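Teaching an arm by hand or by remote: which for flowers and other soft things?

Posted in Hobby Robotics > Teaching and Demonstrations

clilis_learner

I've been let loose on an arm with a four-fingered hand at our makers' group and I'm completely hooked! The job I've picked is putting artificial flowers into a crate, one stem at a time, and I'm teaching it by showing, with no coded paths at all. So far I've tried two ways. In the first I hold the arm and push it through the motion while it records. In the second I sit at the desk with a Hao hand controller and watch the wrist camera.

Pushing it by hand feels lovely and the movements come out smooth, but my sleeve is in half the recordings. With the remote I'm slow and jerky, and I lose the stem as soon as the fingers close. I've got 18 good demonstrations from the remote and far more bad ones. Should I stick with one method? And how many do I need before it's worth training anything?

Urketti_Pete

Remote every time. Hand guiding is a waste of effort if you're using a camera. Get 200 demos and then train. Done.

Bilal Harb

What a great first task! Flowers are fiddly in all the right ways — they bend, they snag on each other, and the leaves hide the bit you want to grab. I spent most of January on something very similar, so here's what I'd do.

Use both methods, but for different things. Guiding the arm by hand is brilliant for finding out what the arm can reach and how the wrist wants to turn on the way down. Do a handful of those, watch them back, and keep them out of your training set. Your sleeve is a real problem there: the arm will learn from a picture that has a person in it, and then you'll ask it to work from a picture that hasn't.

Then record the proper ones by remote, looking only at what the wrist camera shows. If you can't tell where the stem is from that view, the arm can't either. With a view like the one below, the fingers hang down over the top half and the black arm takes up a lot of the right, so the useful part is the lower middle, where the crate of red flowers is.

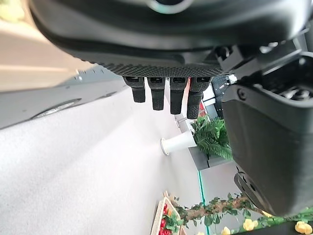 Getting the remote demos smoother

1. Slow the controller right down. On mine the speed setting goes up to 9 and I do everything near the stems on 2. It feels daft at first and then you stop noticing.

2. Stop for a moment above the crate before you go in. Have a look, line up, then move. Those little pauses do end up in the recording, so trim the long ones afterwards.

3. Turn the wrist before you go down, never during. Most of my jerky runs came from trying to do both at once.

4. Losing the stem as the fingers close is normal! Come in from the side so that you can see the stem up to the last moment, and close in two stages: a light touch, a tiny correction, then the full grip.

5. Leave some clutter in view. If you tidy everything away for teaching, the arm gets muddled the first time somebody leaves a pot plant nearby. Yellow roses next to red ones are very handy for this, as it has to learn which colour you're after.

6. Keep the recordings where you fumbled and then recovered. Bin the ones where you gave up.

As for numbers, I wouldn't wait for 200. Train on the 18 you've got, tonight if you can, and see where it goes wrong. It'll probably be dreadful, but dreadful in a particular place, and then you know which part to demonstrate more. Mine kept stopping short above the stems, so I recorded lots of short runs of only that last stretch, and it came on in leaps and bounds.

Do post how you get on, I love this stuff.

muromton_bench

Agree with most of that. One thing to add: move the crate a bit between demos, and tilt it now and then. I left mine in the same spot for a whole batch and the arm simply learned the spot.

Comments (3)

clilis_learner: The two-stage grip is magic, thank you! Trained on my 18 and it goes for the leaves every single time, but it does go for them with great confidence.

Urketti_Pete: Still say 200.

fernandfig: Does anybody put tape on the stems to make them easier to grip, or is that cheating?

Last updated 06/04/2019

Contact the moderators | © Muromton Makers' Help Pages | Back to top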